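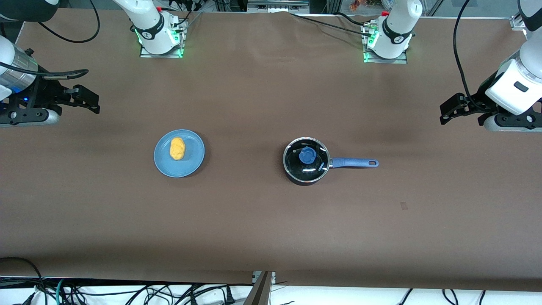
*Blue plate and lidded saucepan on the brown table.*

# Home cooks wanted for a saucepan and plate study

Tendura is looking for up to 16 people who cook at home to take part in a study of everyday cookware and tableware. You will cook small meals, move the food from pan to plate, wash up, put things away, and tell us what you thought of the handles, lids and plates. You do not need to be a good cook. We would like to hear from people who mostly heat soup as well as people who make dinner from scratch every night.

The study runs from January into the spring at the Skolar Building on Kohlhase Street. It is paid.

## What you will be doing

Each person comes in for six sessions. A session lasts two hours, including a break. You will work from a short list of dishes such as boiled potatoes, rice, scrambled eggs, oatmeal and canned soup. The portions are small and you are welcome to eat what you make.

In the first session you cook the way you do at home. We give you a pan, a lid and a plate and leave the rest to you. Later sessions have set tasks. These include:

- lifting the lid while something is simmering and finding a place to put it down
- carrying a covered pan from the stove to the table
- pouring off water with the lid partly open
- serving one portion onto a shallow plate without it sliding to the rim
- drying the pan and hanging it up by the hole in the handle
- stacking pans, lids and plates in a cabinet that is a bit too small for them

After each set of tasks you fill in a form. Most of it is check boxes. There is space at the bottom for comments, and we read those first. Comments such as "the knob turned when I grabbed it" or "I couldn't tell if the water was boiling" are useful to us. You don't have to suggest a fix.

One session is spent only on lids. You will compare glass lids with solid ones and try several shapes of knob, including round knobs with scalloped edges, with bare hands and with an oven mitt. Another session is spent on storage and washing up, with no cooking.

## Who can take part

You can apply if you:

- are an adult
- cook or heat food at home in most weeks
- can stand at a counter for part of a session, or work seated at one of our low counters
- can read and fill in a form in English, or bring someone who can help you with it
- do not work for a company that makes or sells cookware

We want a mix of people. We have eight places set aside for people who have trouble with grip, wrist strength or fine hand movement, whatever the cause. You do not have to give us a diagnosis. There is a question on the form about opening jars and lifting a full pan, and your answer to that is enough.

Left-handed people are especially encouraged to apply. Our last study had very few and we could not say much about how they got along with pouring.

If you share a household with someone who also wants to take part, please each fill in your own form. We will try to place you in the same sessions if you ask for it.

## Food and allergies

The kitchen uses eggs, milk, wheat and soy. It is not a nut-free kitchen, although none of the dishes on the list contain nuts. If you have a food allergy, put it on the form and we will call you before we offer you a place. Vegetarian and vegan versions of all the dishes are available. You may also cook something and not eat it.

## Pay and travel

You are paid for every session you attend, including the break. The rate is printed at the top of the sign-up form. Payment is by check or bank transfer at the end of the month. If you have to drop out partway through, you keep what you have earned up to then.

Bus and train fares are paid back if you bring the ticket or a printout. Parking behind the building is free, but the lot is small and fills up in the mornings. There is more room after lunch.

At the last session you can choose a saucepan with a lid to take home. It will be from the regular Tendura line and not one of the test pieces.

## Session times

Morning sessions start at 10:00 a.m. and evening sessions start at 6:00 p.m. Pick one or the other on the form. We can move you once if your schedule changes, but we can't promise a swap after the groups are full.

Please arrive a few minutes early the first time. There is a consent form to sign and a short tour of the kitchen, where we point out the stoves, the sinks, the first aid kit and the way out.

## What to wear and bring

Wear closed shoes and sleeves that can be rolled up. Aprons and mitts are provided. Tie back long hair. Bring reading glasses if you use them, as some of the measuring cups have small print.

You are welcome to bring your own favorite saucepan to the first session. This is optional. Several people did it last time and the comparison was worth having. Label it with your name, and please make sure it is clean.

Don't bring your own food or knives. Bags and coats go in the lockers by the door.

## Your information

Your forms are stored under a number and not under your name. Your contact details are kept separately and are deleted when the study closes and the final payments have gone out. We may quote a comment from your form in a report, without your name. If there is something you wrote that you do not want quoted, tell us at any session or by phone later on.

You can stop at any time without giving a reason.

## How to apply

Sign-up is through Clutura. Search for "Tendura saucepan and plate study" and fill in the form. It asks for:

- your contact details
- which hand you use for stirring and which for pouring
- what kind of stove you have at home
- how many people you usually cook for
- any allergies
- morning or evening sessions

If you would prefer paper, forms are at the front desk of the Skolar Building. You can hand yours in at the desk or put it through the mail slot after hours.

We do not fill the places in the order the forms come in. We go through them together after sign-up closes at the end of January, and choose a group with different habits, stoves and household sizes. Everyone who applies gets a reply, including those we can't place. If you are not chosen you can ask to be kept on the list for a later study on mixing bowls and colanders.

Questions about access, allergies or the set tasks can be sent as a message through the study page, or asked in person at the front desk.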